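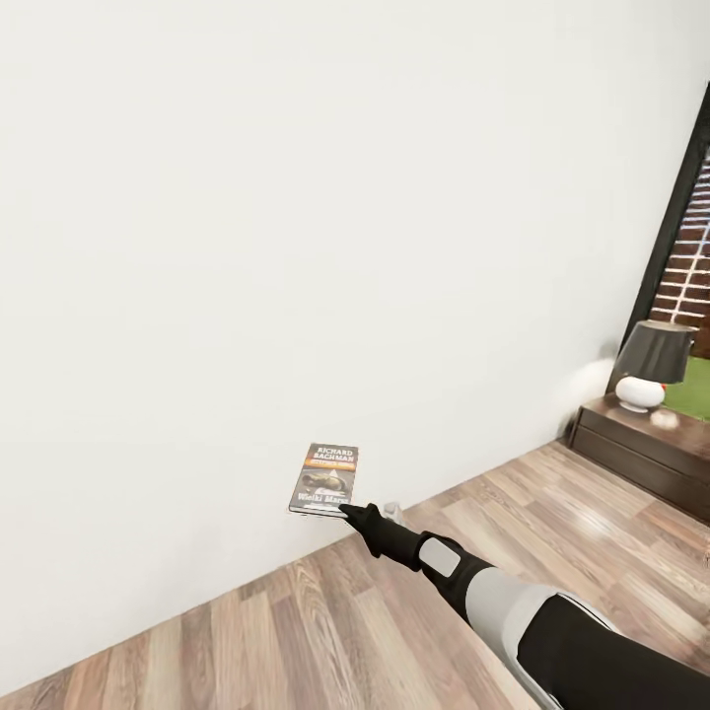 Sukell in the Maeng test house, with its gripper at a Polish paperback. Simulation render: Bonasine.

FOR IMMEDIATE RELEASE

Can a Robot Pick Up After You Yet? Bonasine Posts Its Sukell Tidying Results, Misses and All

SIDSTEAD, 21 March 2021 — I write most of what goes out from Bonasine, and the question I get more than any other (at trade shows, at the dentist, from my own family!) is whether our robot can tidy a house. My answer today is: a little bit, slowly, and so far mostly on a computer. We're putting out the full results of our winter tidying trials this week, and I'd love for you to look through them before anybody tells you the housework problem is solved.

Sukell is our household arm. Maeng is the simulated house we built to train it in, with wood floors, lamps, cabinets, doors that open onto a bit of lawn, and all the ordinary stuff people leave lying around. Since December we've run Sukell through 3927 tidying attempts in Maeng. The chores are dull on purpose: get a cup off a counter, put a shoe by the door, pick up a book and put it on a shelf.

I figured the book would be the easy one. It's a box, more or less! But a paperback leaning on a wall just above the floor is a real headache for a two-fingered gripper. One side is up against the wall, the covers bend, and if you come in a touch low you push the thing along the boards and it goes flat. Then you've got a different problem, and a worse one, because a thin book lying flat gives the fingers almost nothing to get hold of.

Books made up 878 of the attempts. Sukell got the book to the shelf in fewer than half of them, and I'm pretty proud of that number, considering where we were in the fall. Cups went a lot better. Shoes were somewhere in between, and laces are their own story.
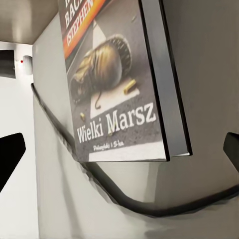
Bonasine News — Issue 113

People who've seen the renders keep asking about the book itself. It's "Wielki Marsz," the Richard Bachman novel in Polish, from Prószyński i S-ka, and we like it for testing because the cover is so busy. There's a glove on asphalt, white road paint, a couple of brass casings, an orange-and-red band running at a slant. Vision software can get quite interested in all that and lose track of where the book stops, and the edge is the part that matters when you've got two fingers to close on it. A plain gray box would have made our numbers look nicer, and it would have told us less.

The view from down between the fingers is the one our engineers spend their days with. From there you can see how little room there is for error, and also how much else is in view that has no bearing on the job. Cables are a good case. A person ignores a cable without thinking about it, while Sukell has to learn that it isn't part of the book.

So, are machines ready for household chores? For one chore, in one room, with somebody patient nearby, I'd say we're getting close. For a whole messy living room, no. Shop floors are further along, mainly because parts show up in the same spot facing the same way, and several of our Sidstead customers already use Sukell for bin loading and are happy with it. Your hallway doesn't work like that, and mine certainly doesn't.

The next round moves the book chore out of Maeng and onto a physical arm at our Sidstead workshop, 100 attempts to start with, same leaning start and same shelf height. We'll publish those results too, whichever way they go.

The complete trial results, including every failed attempt, are available on request from the Bonasine press desk in Sidstead. Reporters who'd like to watch a Maeng session are welcome, and weekday mornings are best.

About Bonasine
Bonasine designs and builds the Sukell arm for light industrial and household use, and develops the Maeng simulated house. The company is based in Sidstead.

###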